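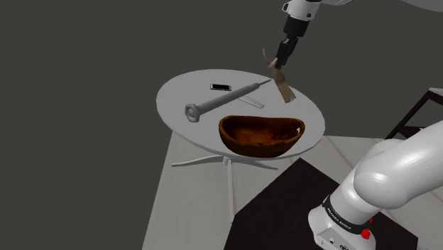 Poten users list
Subject: Re: Two-finger gripper settings, old controller vs new
Date: December 27, 2018

Hello all,

Sorry for the slow answer, I've had the house full and the laptop shut. Quoting the bit I'm replying to so the rest of you don't have to dig for it:

> We've been running the Dreltau controller in the simulator since August
> and it drops flat things far more than our old Widmer one did. Same arm,
> same parallel fingers, same table. Before I start pulling it to bits, has
> anyone here put the two side by side on the same set of objects? And did
> you change the closing force between them or leave it alone? I don't
> trust our numbers because I fiddled with both halfway through.

Well, yes, I have, and I fiddled too, so I had to throw the first lot away and start over. The second time I was strict about it. I ran 1600 grasps on Widmer and 1616 on Dreltau (I let the last batch finish while I made tea, hence the extra 16) and kept the closing force the same all the way through.

My set is the odds and ends one: a wooden bowl, a flat wooden paddle, a thin pale strip, a long grey pointed tool and a few others, on a round white table with the arm standing beside it. It's a nasty little set, which is why I like it. The tool is long enough to end up lying across the strip, and then you've got a proper muddle, because the planner wants the strip and the fingers want the tool.

The paddle was where I saw what you're seeing. Widmer closes slowly and sort of settles. Dreltau shuts quickly and then holds, and if the fingers meet the paddle even slightly skewed, it swings round in the grip and off it goes. I had drops on both, mind you, just a lot more on Dreltau. For the bowl it was the other way about! Dreltau got hold of the rim and kept it far more often, and I'd happily use it for anything with an edge you can pinch from above.
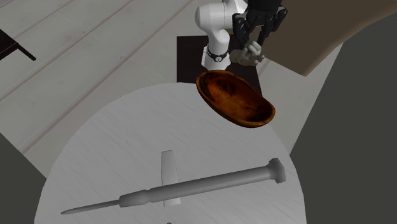 Did you have to change the closing force when you went from one controller to the other?

I left it alone for the whole comparison, and only lowered it on Dreltau afterwards, as a separate run, which got rid of most of the paddle drops and made the bowl a touch worse.

The other thing I'd look at is where your contact settings come from. Dreltau reads its own friction file at start-up and quietly ignores the one in your project folder unless you tell it otherwise. I lost a whole evening to that. Run 3058 in my log is the first one where both controllers were using the same file, and everything before it went in the bin. If yours has been going since August with the default, I'd check that before you touch a single finger setting.

I also tried moving the camera. I had one view looking across the table and one looking down on it, and the higher one was much better for the strip, which is nearly the same colour as the tabletop and all but vanishes from the side. Neither controller cares where the camera is, of course, but the thing picking the grasp point does, and I'd been blaming the fingers for what was really a bad guess at the edge.

I've put both logs and the 2 settings files in the Fundside folder, under grippers. The names are terrible, sorry. Anything with "old" in it is actually fine to use, anything with "final" isn't. If you run the same set on yours, could you send me the paddle results on their own? I'd like to see whether the swinging happens with your finger pads as well, as mine are the plain flat ones and I haven't tried anything grippier yet.

Right, back to the leftovers.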